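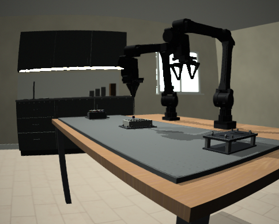 # Monimano: two-arm simulation data from the Litport student robotics club

By Tove Overgaard
September 6, 2026

Monimano is the set of simulated episodes our club made for the two-arm event at the Vorthorpe student competition. Preben Nørgaard built the workspace and I wrote the export scripts. Both arms stand along the far side of a wooden table and share one gray mat, with the light-colored box near the middle and the two-level fixture off to the right. The arms share one design: one has an open, empty two-finger gripper and the other has a thin vertical rod below its gripper. Object poses are saved in the table frame.

## Contents

The release has 220 episodes, and 44 of them are held out for testing. Every episode is capped at 1,000 steps. Joint positions, joint commands and object poses are stored per step. Rendered views are kept in a separate folder, so you can skip them if you only need state.

Search this site Go

## Known problems

- Episodes recorded in August use the old joint order. Run the reorder script before mixing them with the rest.
- Contact forces are noisy at the first step after a reset.
- The Radulović planner settings are in the config folder but we stopped tuning them.
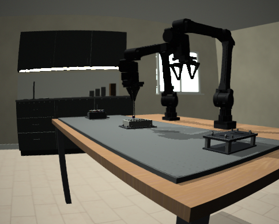
Can I train on one arm only?

Load the episode with the arm flag set to left or right, and the loader drops the other arm's joints and commands. Object poses stay in, and so do pose changes caused by the arm you dropped.

Send corrections to Preben through the club page. Version 2 will fix the joint order in the files themselves.

We use cookies to remember your settings. Accept Decline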